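Home Workshop Notes Archive Contact

We use cookies to remember your preferences on this site. Accept Manage

On the Care of Rods, Brackets and Plates

Solomiia Romaniuk
Nov 29, 2025
6 comments 46 shares

Readers of these notes will be aware that the back room was reorganized in June, and that the reorganization was limited to shelving. The equipment itself was left for the end of the year. The present entry records the work carried out on the upright frame and its attached parts, together with the practices that will apply in this household from now on.

The frame was purchased secondhand from Inville, a dealer in used shop fittings, and arrived with no manual. It has been in regular use for clamping and holding work. Its parts are almost entirely black, and this has consequences for maintenance. Dust shows immediately on a glossy part and hardly at all on a dull one, so the dull ones had been neglected for a considerable time.

Cleaning was carried out first. A soft cotton cloth, slightly damp, was used on all glossy surfaces, and a dry brush was used in the corners of the brackets. Paper towels are no longer permitted for this purpose. They left fine scratches on a curved guard last winter, and those scratches remain. Household glass cleaner was also tried in the past and left a haze that took two evenings to remove.

The rods were attended to next. Each rod was wiped along its full length, turned by hand where it turns, and wiped again. Rings and collars collect a dark paste of oil and dust along their edges, and a wooden toothpick wrapped in cloth proved the best tool for removing it. A light machine oil was then applied, one drop at a time. I had previously used Witkowska paste on all moving parts, on the recommendation of the store, and I wish to withdraw the favorable remarks I made about it in an earlier entry. It is a good product for hinges. On a rod it holds grit.

Fasteners required more patience. Two bolts at the rear had been overtightened, almost certainly by me, and one had to be replaced. The replacement came from a Tuko assortment box of 300 pieces, of which I expect to use very few. The box is now on the second shelf, beside the hex keys, and is labeled.

Bracket alignment was then checked with a small square. The procedure adopted is as follows:

Loosen the bracket only until it can be moved with moderate pressure.
Set the rod level and hold it there.
Tighten the fasteners alternately, a quarter turn each.
Check again with the square before the final turn.

The last step was omitted on the first attempt, and the whole procedure had to be repeated on the following evening. An entry has been made in the paper log to this effect.

A word on storage is also appropriate. Spare plates were formerly stacked flat in a drawer, where they rubbed against one another. They now stand on edge in a divided Nasar tray, with a strip of felt between each pair. The tray is slightly too long for the drawer – it protrudes at the front – and a different drawer will be assigned after the holidays.

Several readers have written to ask whether the room will be opened for visits again. No date has been set. The floor near the door is still to be repainted, and the paint selected in the fall was the wrong shade of gray. These notes passed 4,000 visits last month, for which I extend my thanks, and correspondence will continue to be answered in the order received. 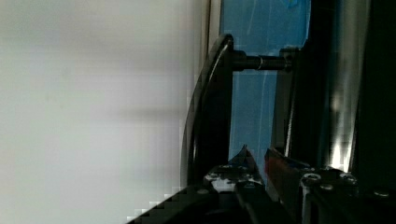

How often should the rods and their collars be oiled?

Twice a year is sufficient for equipment kept indoors and used on weekends. Wipe off the old oil completely before applying any more, and use a single drop at each collar.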